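List home | Threads | Authors | Search | Previous | Next

[club-coaches] Re: Under-18 sevens, squad numbers and travel
05/08/2019, Abelardo Castaño

Fletcher Rakena wrote:
> Can we settle the entry rules before September? Unora and
> Allari both want to bring a second side, and I have no
> written limit to point them to. Also need to know if the
> minutes cap applies per day or per tournament.

Fletcher,

Per day. The cap is 36 minutes on the field for any player under 18, counted from kickoff to final whistle with stoppages included. Extra time counts. A player who reaches the cap during a half comes off at the next dead ball and may be replaced even if the bench changes have been used up.

On second sides: each club may enter 2, provided the squad lists are separate and handed in before the draw. No player moves between lists after that, injured or not. Shiferaw did this last season and had points taken off, so they know the rule.

Registration stands at 178 players, with over 100 of them cleared by a doctor. The rest need the signed form. Sokirari has sent theirs on the old form, which lacks the concussion section. They will have to be done again. Please do not accept a scan of the front page only.

Pitch 1 is booked for both days. Pitch 2 is free from noon on the first day, so pool B starts late and plays shorter breaks. I would keep the gap between games at no less than one full match slot for every side, including the second sides.

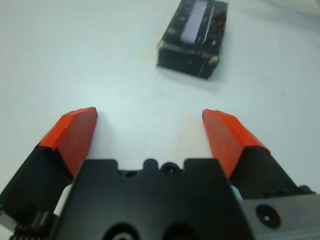

Fletcher Rakena asked in a later message whether the gap should also hold for the playoff for third place, given that the losing semifinalist from pool B would then finish after dark. My view is that it should, and that the playoff can be dropped if the light goes. Both sides would be listed as joint third.

Draft schedule to follow once Allari confirms its list.

Abelardo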